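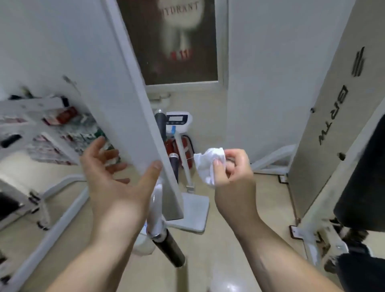 讲稿备注：Sasgate擦拭单元的安装和日常维护
2021年11月3日，星期三

开场不放宣传片。厂家的片子大家都看过了，一台机器，一块平板，擦得锃亮。先问台下一句：你们场地里有几件器材是平的？停一下，等人笑完再往下讲。

先交代背景。Hidudel去年12月把Sasgate装进Nilsuwan健身房的小训练间，任务是擦腿部训练器，包括坐垫、靠背和几根黑色泡棉滚筒。合同上写的是“免看护”。我负责装好以后的看护，所以今天讲的都是看护。

第一部分，底座定位。
手册说推到位、锁脚轮、开机就行。我的做法是地上贴两条定位胶带，再拿一根500毫米的钢尺量底座到训练器前脚垫的距离，左右各量一次，差超过2毫米就重推。手册里没有这一步，厂家技术员来的时候也没量，第一晚机器就擦了一晚上空气。日志倒是显示“任务完成”。（这里可以停一下。）

地面线缆单独提。白线放在浅色地砖上，机器的避障不认。开机前把插线板挪到墙根，线收起来。厂家答应过软件更新，我不等。

第二部分，夹爪和擦布。
指尖垫片用的是Irnby的软胶垫。标称寿命2000次夹取，我记录到第591次时边角已经发亮打滑，布开始往下掉。我没有说标称值是假的，也许实验室里夹的是干布。我们夹的是喷过清洁液的布，所以我按500次换。换下来的垫片装袋写日期，别扔，跟厂家谈保修时用得上。

换垫片的顺序：断电，等指示灯灭，手动张开夹爪，拆旧垫，用无绒布擦净底面，装新垫，压住半分钟。装完先空夹，再夹干布，最后夹湿布。有人喜欢直接跳到湿布，那天晚上通常就会掉布。

第三部分，示教。
擦滚筒这个动作，人手做起来很省事，手指一弯，布就贴着圆面了。一只手扶着立柱，另一只手压布，压多大力气没人去想。机器每一点都要给数。销售说“示教一遍即可泛化”，我对“泛化”两个字留个问号。上滚筒和下滚筒教完了，换到另一台训练器，照样要重教。

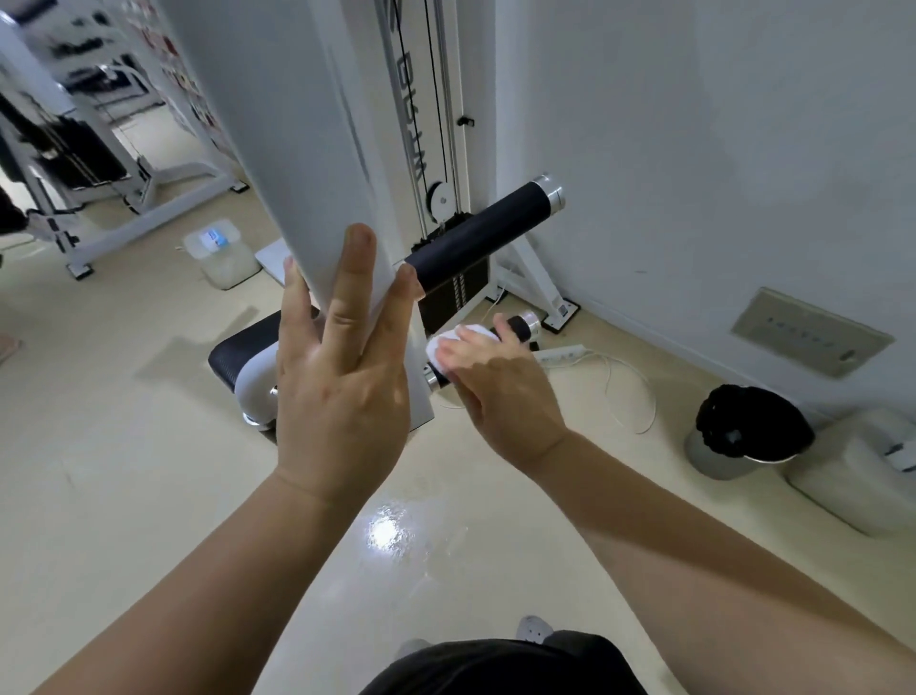

滚筒端头的金属盖要不要让机器擦？
我建议先留给人擦。金属盖反光，视觉定位容易漂，擦布绕过边沿时又容易被勾住。等滚筒面连续一周没有掉布，再考虑加端头的点位，而且要用低速。

第四部分，每天和每周做什么。
每天开班：看底座有没有压在胶带线上，看夹爪里有没有夹着隔夜的布，跑一遍回零。回零时站在急停旁边，别端着咖啡。
每天收班：取下擦布，夹爪张开停放，镜头用镜头纸擦，不要拿擦过坐垫的那块布顺手一抹。
每周：腕部线缆从头摸到尾，有硬折就拍照报修；力传感器空载清零；导出日志，跟现场检查表对着看。

检查表要多说几句。Sasgate的“完成”意思是轨迹走完了，和干不干净没有关系。我们的土办法是收班后人拿一张白纸巾，在坐垫、靠背、每根滚筒上各抹一下，看纸巾。抹出灰就记在点位名后面，第二天先查布，再查垫片，最后才动程序。前几周大家一见灰就去改轨迹，改到后来谁也说不清哪一版是好的。现在改程序必须先存旧版本，文件名写明改了哪个点。

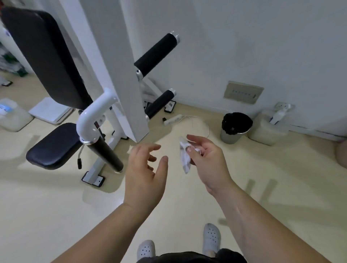
抽检的部位也别固定。总抹坐垫正中间，结果当然好看。滚筒朝地的那一侧、坐垫圆角、立柱根部，轮着来。纸巾用完就扔进套了袋的垃圾桶，不要搁在器材上，机器的视觉会把它当成障碍，停在那儿等人。

第五部分，成本，讲短一点。
有人会问省了多少人工。我手里的记录不支持“省了”这个说法，也不支持“没省”。保洁的时间确实少了，可是换垫片、对底座、查日志的时间没有算进厂家那张表里。要算就一起算，按同一个月算。想看原始表格的散场后找我，厂家那张我也带来了。

留给提问的备用材料：垫片更换记录、底座定位的草图、两份改坏了的程序。如果Hidudel的人在场，请他们先讲更新什么时候发，然后再开放提问。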